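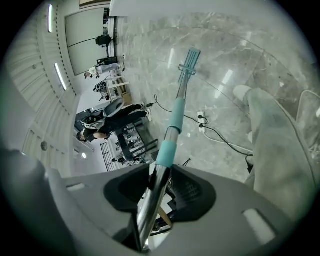
4.2 Does the hand-held data carry over?

The case for hand-held grippers is usually made on speed. An operator picks up the tool, does the task, and the recording is said to be as good as one made by driving the robot itself. We were not convinced, and after this study we are only partly convinced.

We collected 3270 demonstrations of floor work with long-handled tools, 1636 of them with the Sturnano hand-held gripper and the rest by remote control of a Doltari arm. Figure 3 shows the hand-held condition, with the jaw closed on a metal pole that has two teal foam sleeves and a flat teal head at the far end. The same pole was used in both conditions.

Long tools are a hard case, and they are mostly missing from the published comparisons. A small turn of the wrist becomes a large sweep at the head. People correct for this without thinking, often by letting the pole rotate a little in the jaw. The recorded gripper pose does not contain that rotation. A policy trained on pose and jaw width alone is therefore asked to copy a motion whose main correction was never written down. The Brilow benchmark avoids the problem by using only short, rigid objects, and we think its headline scores should be read with that in mind.

The second concern is the floor. Glossy marble reflects ceiling lights as long bright streaks, and these shift with the viewpoint as the operator walks. Following the filtering rule of the Sveinbjörnsson toolkit, we dropped any hand-held recording in which tracking was lost for more than 700 ms. The rule is easy to apply – perhaps too easy, as it says nothing about slow drift, which we found harder to detect and more harmful in training.

Rooms were not cleared before recording. Power strips, cables, chairs and people stayed where they were (Figure 3). Supporters of hand-held collection count this variety as a benefit. It may be one, but our data cannot separate it from the effect of simply having more operators.

The policy trained on hand-held data finished 58 percent of its test runs. The remote-control policy did slightly better on runs that needed steady contact with the floor and worse on those that began with a wide reach. We would not rank the two methods on this evidence.

Figure 3. Hand-held condition: gripper holding the long-handled tool above a marble floor.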